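The Brown Mat Years

26 October 2023

I have spent more time this fall thinking about table coverings than any adult should admit to. My mother, who covered every surface in her house with something and then covered that with a doily, would be thrilled.

The trouble is white tabletops. I wanted one for ages. They look wonderful in a store, where people don't eat at them. At home a white table is a ledger of everything you've ever done wrong. Coffee rings, turmeric, the ghost of a ballpoint pen, a pink smear I have never identified and no longer wish to. For the first month I wiped ours down after every meal like a bartender in an old movie. In the second month I bought a mat.

I say "bought a mat" as though it were simple. I started with a woven one from Estora that collected crumbs in its weave so efficiently that I could have fed a second family out of it. Then came a clear plastic sheet, which stuck to my forearms and made a peeling sound whenever I reached for the salt. Elin Pugh, who was over for dinner during the plastic sheet period, asked if we were planning to paint.

So, brown. A big, flat, plain taupe-brown thing with no pattern at all, the color of a filing cabinet's feelings. It was the last one in the shop and the woman at the register said, "Oh, somebody's taking it," in a tone I've thought about since. I got it home, rolled it out, and found it didn't quite cover the table. I measured twice and I still can't tell you what I measured.

I have decided I like the leftover bit of white. It's a sort of margin. Phones can live there, and mail, and whoever's elbow has been exiled for bad behavior.
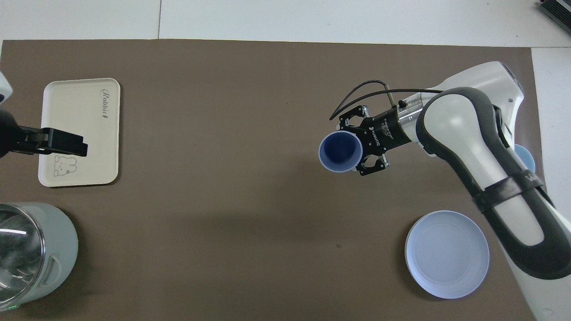 What I didn't expect was how much better the dishes would look. Blue on white always seemed a little chilly to me, like eating in a dentist's waiting room. Put blue on brown and suddenly you have opinions about glazes. I've become one of those people who sets a plate down, moves it over an inch, and steps back. My husband has started doing it too, although he claims he's only making room for the bread.

This has had consequences. Our dishes were never a set. They were survivors of several sets, plus a few pieces that wandered in from office potlucks and never went home. On the white table it all blended into a general impression of crockery. The mat turned out to be less forgiving, and within a week I was pulling things from the cabinet and holding trials. The yellow bowls went. So did a mug shaped like a cactus, over some objection. The blues stayed, and so did the plain pale plates, which go with anything and have never caused me any trouble.

Jintana Rattanakul took the yellow bowls and reports that they look terrific on her table, which is dark wood and was inherited, like her good posture. I'm happy for the bowls.

I then lost an evening to the Kuno catalog, looking for more blue cups. They make a very nice one. They also seem to think a cup is something you finance. I closed the tab and washed the ones we have, and felt virtuous until breakfast.

As for cleaning, since a couple of you asked after the last post: damp cloth, a bit of dish soap, dry towel. I tried a spray called Clornico because the bottle promised results, and the result was that dinner tasted like a swimming pool. Back to soap. Lift the mat now and then, too. I left mine down for 2 months straight and would prefer not to go into what was living its best life underneath, except to say that some of it was rice.

Next on the list is the chair situation. We have four chairs and three of them wobble, and guests have learned to race for the good one. Nantana Paisan says felt pads will fix it. I've bought the pads. They're on the white part of the table, under the mail.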